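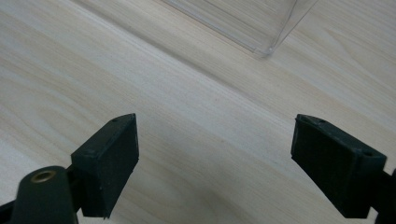

Written by the Strömberg group, Radville
Last updated 10 April 2026

4. Getting the table and grippers ready

By now you should have the Nillell software installed and both hand-held grippers showing up in the device list. If one of them is missing, go back to section 3, because nothing below will work with only one side connected. I tried it once to save a trip to the storeroom and lost a whole afternoon of takes.

This section covers the bag-to-tray task, the one I'd start with. You reach into an open tote bag, lift out an item and set it down in a clear tray. It sounds easy (it is, for a person!), but it gives the policy a floppy thing, a rigid thing and a see-through thing all at once, and that's a lot of learning packed into a short take. Our current set holds 2,281 takes across all tasks, and 300 of those are bag-to-tray.

What you need on the table: one canvas tote bag with handles, one can or similar item that fits between the open fingers, and one shallow clear plastic tray. Leave everything else on a shelf.

Setting up

1. Clear the tabletop and wipe it down. Let it dry before you put anything on it.

2. Put the tote on the left half of the table with its mouth open. Let the handles fall however they like. I used to arrange them neatly and the policy got very good at neatly arranged handles.

3. Stand the can inside the bag so you can see the lid from where you're sitting.

4. Lay the tray flat to the right of the bag. Leave enough space between the two that your right hand can come in low without bumping the canvas.

5. Pick up the grippers, left one in the left hand. Run each cable down off the front of the table on its own side. If they cross, put both grippers down and start this step over – untangling them while you hold them pulls on the connectors.

6. Open both grippers all the way and look at the live view from each one. You want to see both finger pads, level with each other, with a good stretch of table between them. If one pad sits noticeably higher than the other, the bracket has slipped and you'll need to redo the alignment in section 3.

7. Close each gripper slowly, then open it again. Watch the width number while you do it. It should move smoothly both ways and come back to where it began.

Note: Scuffs and dust on the pads are fine. Ours look pretty beat up. Grease is another matter, so wipe the pads if anybody has been eating near the table.

Caution: Don't overtighten the screws that go into the brass inserts. The insert will spin in the plastic and then you're printing a new part. Finger tight plus a small nudge with the driver is plenty.

A word about the clear tray

I get asked whether you can swap the tray for a solid-colored one. You can, but please label those takes separately. From close up with a wrist camera, a clear tray is mostly a few bright lines and a corner, with the wood grain showing straight through it. We held back 61 takes for checking, and when I went through the ones where the model misjudged the drop, it was nearly always the near wall of the tray that fooled it. Soft, even light helped us more than any change to the training did. A strong lamp puts glare on the rim and the glare moves when you do.
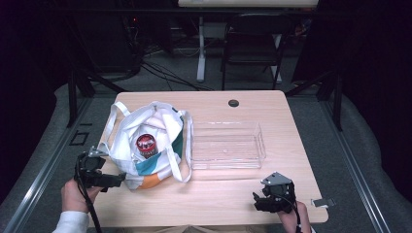 RECORDING: TWO-HANDED TAKES

Sit or stand so the whole table is in the head view, both grippers included, before you press record. Check this every time you come back from a break. I slouch as the day goes on, and my early sets for the Stellport workshop show it.

8. Start with both grippers over the front part of the table, jaws open. Hold still for a moment so the tracking can settle.

9. Bring the left gripper to the bag and steady the fabric near the opening. A light hold is enough.

10. Reach in with the right gripper, close on the can and lift it straight up until it's clear of the handles. If a handle catches, keep recording and free it the way you normally would. Those takes are useful, so don't throw them out.

11. Lower the can into the tray, open the jaws and back away before you turn.

12. Return both grippers to the front and stop the recording.

Move the bag and the tray a little between takes. Small shifts and turns are what you're after – a hand's width is fine. Swap the can for another item when you get bored, and write the item name in the log.

Caution: Keep your feet off the cables. If you feel a tug during a take, mark it as bad and check both connectors before the next one.

Note: The file counter rolls over to a new folder after 300 takes. It doesn't beep or show a message, so check the folder name before you copy anything to the drive.

When you've finished a set, go on to section 5 for syncing the head view with the two gripper views.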